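5. What the tracking confidence does and does not tell us

The planner described in the previous section takes gripper poses as given. In practice they come out of Sastry, our visual-inertial tracker, together with a confidence value per frame, and everything downstream treats that value as if it were a probability of being right. We were never comfortable with this. The value is computed from the number of matched features and how well they agree with one another, so a tracker that has locked on to the wrong thing consistently can report very high confidence. This section looks at how often that happens and whether the filter we had been using, Brisosness, catches it.

We took 18 recordings and ran each through Sastry with the default settings. Brisosness was then applied as it is in the released pipeline: frames below the threshold are dropped, gaps shorter than the window are filled in, and the rest of the recording is passed on. For reference poses we used the fiducial marker on the second device wherever it was visible, solving for the relative transform between the two grippers and comparing it with the one implied by the two tracks. The reference has errors of its own. A marker seen at a steep tilt gives a poor estimate of rotation, and we excluded those frames by hand after looking at the residuals. Readers may fairly object that this is the sort of choice that can make a method look better or worse than it is. We have kept the list of excluded frames with the code so that the choice can be undone.

The result is easy to state and a little awkward for us. In 12 - 6 of the recordings the filter made no useful difference, and in two of those it made matters worse, by dropping good frames taken during fast motion and keeping bad ones taken while the gripper was nearly still. The bad frames had the higher confidence. They also had a common look, and Figure 2 is typical of it.
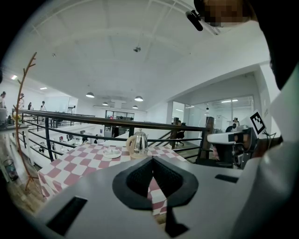
Isobel Tarrant
Research Software Engineer, Perception and Tooling, Nelldale

Figure 2. Gripper view with an electric kettle on a checked tablecloth, railing and open-plan office behind. The marker on the second device is visible at the right.

The checked cloth offers strong corners in quantity, and each corner looks much like the next. A matcher that works on small patches has no good reason to prefer the correct square over its neighbour, and if it slips by a whole square across most of the cloth, the matches still agree with each other. The bars of the railing pose the same problem in a single direction. Past the railing there is plenty of distinct texture, such as the desks and monitors on the lower floor, but it is far off and says little about small translations of the gripper. The glass-walled room shows reflections of the ceiling lights, and a reflected lamp does not move in the image the way a real one fixed to that surface would. Then there is the housing itself, which fills the lower half of the view and moves with the camera. We mask it, though the mask is drawn once per device and is only as good as the mounting.

The one object in the view that the task cares about is the kettle, and it contributes almost nothing to the pose. Polished steel gives highlights and reflections, and the tracker rightly throws most of them away as outliers. This leaves an odd situation in which the estimated position of the gripper relative to the kettle depends on everything except the kettle.

People are a further source of doubt, although a smaller one than we had expected. In an open office there will usually be somebody in view. Distant figures cover few pixels and the outlier test copes with them. The operator, close to the camera and covering the right-hand side, is harder. We tried masking people with Illholm, our segmentation model, and saw a small gain in rotation and no gain in translation. Given what it costs to run on every frame, we would not recommend it on this evidence, and we have left it switched off by default.

5.1 Changes to the filter

We made a modest change. The matcher now also records, for each accepted feature, the score of its second-best candidate, and the filter lowers the confidence when many of those scores are close to the best. On a repeating pattern nearly every match has a close rival, so the confidence falls as it should. The idea is old and we claim no credit for it. What surprised us was that its absence had gone unnoticed through so many rounds of tuning - a sign, perhaps, that we had been tuning against recordings in which the failure did not occur.

With the change in place, the wrong-square slips are flagged in most of the affected recordings. Flagging is all that happens, though. The pose is still wrong, and the planner then has to choose between waiting and trusting the inertial estimate, which drifts. We also see new false alarms on ordinary shelving and on ceiling grids, where the rivals are close in appearance but far enough apart in space that no real confusion would follow. A distance term would probably remove these. We have not tested one, and would rather say so than report a number from a version tuned the night before.

5.2 Limits of this comparison

The reference covers only frames in which the marker is in view, and those are frames in which the two devices are more or less facing each other. We know nothing about errors elsewhere. It is quite possible that they are larger, as the operator's arm and body take up different parts of the view when the devices point apart. The recordings were also made by people who knew the tracker and, without being asked to, moved in ways that suit it. A newcomer swinging the gripper from the table to the floor and back would be a harder test. Until that has been done, the confidence value should be read as a measure of agreement among features, and the thresholds given in the released settings should be treated as guesses that happened to work for us.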